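Clirel Careers
Home Open Roles Sites Safety Notices Contact
Search roles, keywords

Automation Reliability Engineer, Palanport
Posted Saturday by Benedicta Appiah

Clirel is hiring one engineer to close out a fault in its robotic plate-handling cell and to keep the same class of fault from coming back. The post is on site in Palanport. It reports to the automation safety lead.

Background. In August the arm in cell 5 released a filled plate above the deck during an unattended run. The grip check had returned true on closed finger position alone, with no force reading behind it. The arm then went on to its next move. The protective stop came 34 seconds later, when the wrist met a rack. No one was inside the guard. The cell has been limited to supervised runs at reduced speed ever since.

The fault has been reproduced in the simulator but not traced to a single cause. We have 255 logged runs, of which 90 show a late or missing grip signal. Two suspects remain: the debounce setting in the gripper driver, and a race between the scheduler and the arm controller.

You will:
- own the fault record and the corrective action plan
- rewrite the grip check so that a missing signal stops the arm
- review stop distances and restart rules after a protective stop
- sign off the cell for unattended work, or refuse to

You need working experience with industrial or collaborative arms, a real-time language, and written risk assessments. Liquid-handling knowledge helps — we can teach that part. The role includes one late shift a week, ending at 10 p.m.

To apply, send a resume and one page on a fault you traced yourself, including what you got wrong first. Mark it "Vuderbridge", our name for the repair project.

Simulated cell, arm over the labware:

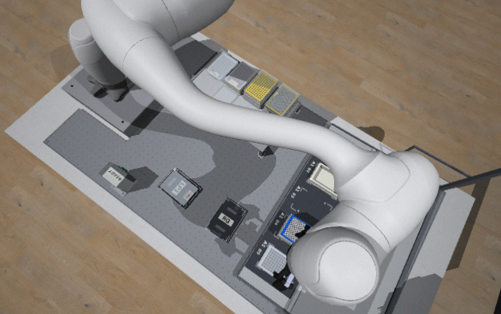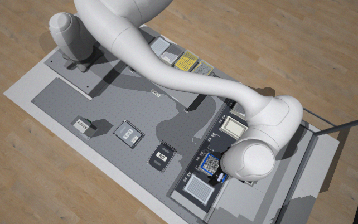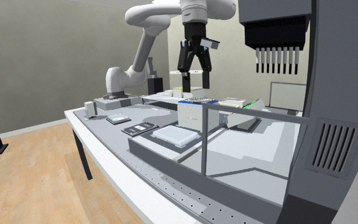

Ferenc Bognár writes: I would ask applicants to look hard at the restart rules before the driver. At Veres we fixed a signal fault much like this one in two days, then spent a month finding that an operator could clear the stop and resume with a plate still unaccounted for. Is the restart logic open to change under this post, or is it frozen with the scheduler?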